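Notes > Workshop > Good practice

The pre-session check, version 5

Sunday, April 29, 2018

12 comments | Share

I rewrote our check sheet for the hand-held grippers last week. The old one had grown to two pages and people were ticking boxes without reading them. The new one fits on one side of paper and has seven items. Thabiso Gumede went through it with me line by line and took out most of my adjectives.

The sheet covers the cloth tasks only. Rigid parts have their own sheet, which Violeta Echeverría looks after, and I'm leaving that alone.

The first three items are about the tool. Look at both finger pads from the front and from behind. Check the screws against the drawing. Open and close the fingers fully, five times, and feel for any catch at the pivots. If it catches, the tool gets a red tag and goes back on the shelf. No adjusting it at the table.

The next two are about the table. It gets wiped down between operators, and spare items are moved well away from the one being handled. We used to allow a pile at the back. Sem Maes argued for keeping the pile for speed, and he has a point, but we lost too many recordings to the wrong item being picked up.
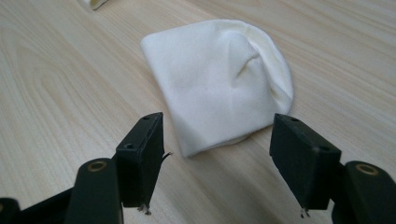 Should loose wire or thread at a fingertip stop a session?

Under the new sheet it does whenever the work is with knits. A stray end can snag a loop, and a snag changes how the fabric lets go. Tag the tool, write down which finger, and use the spare.

The last two items are about the record. Write the tool number and the operator's initials before the first grasp, and write down every stop with its reason. "Stopped" on its own is not a reason. Gijs Dekker went back through 87 of our February entries and found plenty that said only that.

I did think about tying the sheet to one of the published safety standards. I decided against it. Those documents are written for powered machines, and a hand tool with a person's fingers on the trigger is a different sort of risk. We keep the house rules separate and label them as house rules, so a visitor doesn't mistake them for something they aren't.

One thing is still open – how often to replace the pads. Lahcen Amrani wants a fixed limit of 900 grasps. I would sooner go by inspection, but his way is easier to audit. We'll try his number on the Gredon sessions first and see what the pads look like when they come off.

Related posts
Labelling red-tag tools properly
Why we stopped sharing log books
Notes from the Tveit bench trials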